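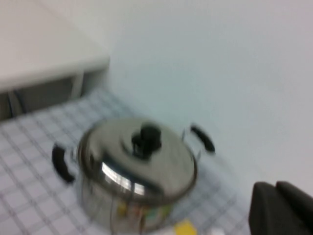 According to Grigore Sârbu, the transfer hall at Wernholm Airport will not take a suitcase from a passenger who holds two separate bookings, and the traveler must go out through arrivals and check in again. The remark was left under an older thread on overnight connections and has been moved to this page, where the same matter is raised in full.

Separate tickets and checked baggage at Wernholm Airport

Posted by Delia Mihăilă
Section: Airports and connections

I would be grateful for guidance on a connection at Wernholm. I shall arrive on a Wednesday evening with Oseck Air and continue the next morning with Jornell. The two flights were bought separately, and each has its own booking reference. I will have one checked suitcase and one cabin bag.

The Oseck website states that baggage is "transferred where possible." The Jornell website states only that passengers must present their baggage at the counter before departure. I telephoned Oseck and was told that the matter would be decided by the agent at my departure airport. I do not find this satisfactory, as I must decide beforehand whether to book a hotel on the public side of the airport or to remain in the transfer area overnight.

My specific concerns are these. Will my suitcase be tagged to my final destination? If it is not, may I leave it at the airport overnight, or must I keep it with me? Is the Jornell counter open early enough for a passenger who has to check in a second time? My morning flight departs at 7:20.

I hold a passport that allows me to enter the country without a visa, so passing through immigration is possible, although I would prefer to avoid the line.

Maricica Avram

You should plan on the basis that the suitcase will be tagged to Wernholm only. Oseck and Jornell do not have a baggage agreement of the kind that would allow one carrier to accept a bag on behalf of the other. The phrase you quote from the Oseck website refers to journeys sold on a single ticket and to a small number of partner airlines. Jornell was a partner at one time and is no longer listed.

The procedure on arrival is as follows. Follow the signs for Arrivals and Baggage Claim. Do not follow the signs for Connecting Flights, as that corridor leads through a security check and there is no way back to the baggage hall once you have passed it. Passengers who make this mistake have to ask at the transfer desk for an escort, and in the evening the wait can be long. Pass through immigration, collect the suitcase, and leave by the customs channel that applies to you. You will then be on the ground floor of Terminal 2.

Jornell uses the upper level of the same terminal. Its counters open 2 hours before the first departure of the day and close 40 minutes before each flight. Late passengers are not accepted, and on separate tickets neither airline has a duty to rebook you if the first flight is delayed. With an overnight stop this risk is small in your case. I mention it for the benefit of other readers who may be planning a shorter connection. I would not advise anything under 4 hours on separate tickets at this airport.

Overnight storage is available at the baggage office, which stands between the car rental desks and the rail station entrance. A claim slip is issued for each item and must be shown on collection. Please note that the office closes at midnight and reopens at 5:00. For a departure at 7:20 this is sufficient, provided you are at the office when it opens or shortly afterward. Items over 20 kilograms are placed on the lower racks and are charged at a higher rate.

With regard to the hotel, the Stanciu is the only one that can be reached on foot. It is roughly 600 meters from the terminal door by a covered walkway. The reception is staffed throughout the night. If you stay there, you may simply take the suitcase to your room, and you will have no need of the baggage office.

The transfer area is closed to passengers between the last arrival and the first departure. Anyone remaining inside is asked to move to the public hall, so the choice you describe does not really arise.

Ryszard Wilczyńska

I had mine sent all the way through at Wernholm and did not have any trouble. The agent asked for the second booking and printed the tag. This was with another airline for the second flight. It may be worth asking.

Corina Pîrvu

The reply by Maricica Avram is correct in substance. Two points require amendment.

First, the upper level of Terminal 2 is being rebuilt in stages, and Jornell has been moved to the row of counters at the north end of the ground floor until the work is complete. The signs inside the terminal are up to date, although the printed map handed out at the information desk still shows the former location. The opening and closing times of the counters have not changed.

Second, the baggage office no longer accepts cash. Payment is by card at the machine beside the door, and the receipt from the machine must be handed in together with the bag.

As to the reply by Ryszard Wilczyńska, a bag can be tagged through on two bookings where both airlines allow it. Passengers are free to make the request at check-in. They should read the tag before leaving the counter. If the three-letter code for Wernholm is printed in large type at the bottom, with no further code above it, the bag must be collected there.

Delia Mihăilă

I thank all those who replied. I have reserved a room at the Stanciu and will collect the suitcase on arrival. I would still like to know whether the covered walkway is open late in the evening, as my flight is due at 23:10 and the hotel's own page does not say.

Maricica Avram

It is open at all hours. After 22:00 the door at the terminal end is opened by pressing the button on the right-hand side.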